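Support > Manuals > Room Sensors

Section 4. Placing and pairing the Skellora room sensor

This section covers the Skellora temperature and humidity sensor when used with a Garkomeck wall thermostat. Complete Section 3 (thermostat wiring) first. The thermostat must be powered and showing the home screen.

4.1 Choosing a location

Readings depend on air moving freely past the vents on both sides of the sensor. In a living room, the best height is near the head level of a seated person. Large upholstered pieces slow the air behind and beside them, and a sensor placed low in such a spot will lag behind the rest of the room.

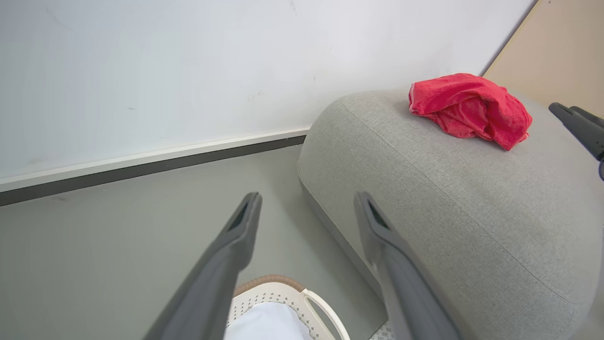
Keep the sensor out of direct sun and at least 3 feet from supply registers, radiators, lamps and televisions. An outside wall is acceptable only if it is insulated. Do not place the sensor inside a cabinet or behind a curtain.

NOTE: Radio range is 89 feet in open air. Each interior wall reduces this. Brick, tile and foil-backed insulation reduce it more than drywall.

4.2 Installing the battery

1. Slide the back cover down and lift it off.
2. Insert one CR2450 cell with the plus side facing you.
3. Wait for the green light to blink twice. If it blinks red, remove the cell, wait 10 seconds and insert it again.
4. Leave the cover off until pairing is complete. The pairing button is under the cover.

CAUTION: Swallowing a coin cell can cause severe internal burns. Keep new and used cells away from children. If a cell may have been swallowed, get emergency medical help at once.

4.3 Pairing

1. On the thermostat, press MENU and select SENSORS, then ADD.
2. Enter installer code 826 and press OK. The thermostat listens for two minutes.
3. Hold the pairing button on the sensor until the light turns solid green.
4. Check that the four-digit ID on the thermostat matches the label inside the back cover. Select YES to accept.
5. Assign a room name. Names are limited to 12 characters.
6. Replace the cover and set the sensor in its final position.

If the screen shows E91, the thermostat received no signal. Move the sensor to within 6 feet, pair it there, then carry it back. A sensor that pairs nearby but drops out later needs a Sestunell repeater — see Section 6.

4.4 Settling time and offset

Allow 30 minutes before judging the reading. The sensor holds heat from your hand, and seating areas warm up slowly after a setback period.
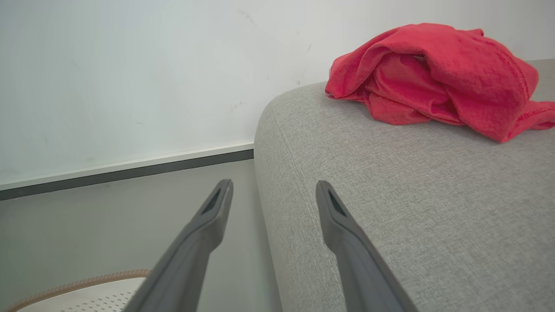
Figure 4-2. Sofa arm in a living area.

To correct a steady difference against a thermometer you trust:

1. Place the thermometer beside the sensor for one hour.
2. Select SENSORS, the room name, then OFFSET.
3. Adjust in steps of 0.5 degrees, up to 4 degrees either way.
4. Press OK. The new value takes effect at the next report.

NOTE: Offset is stored in the thermostat. It is lost if the sensor is deleted and paired again — write it down before removing a sensor.

Document 3,882, revised Jul 19, 2021

© 2021 Grimshaw Home Controls | Contact Support | Back to top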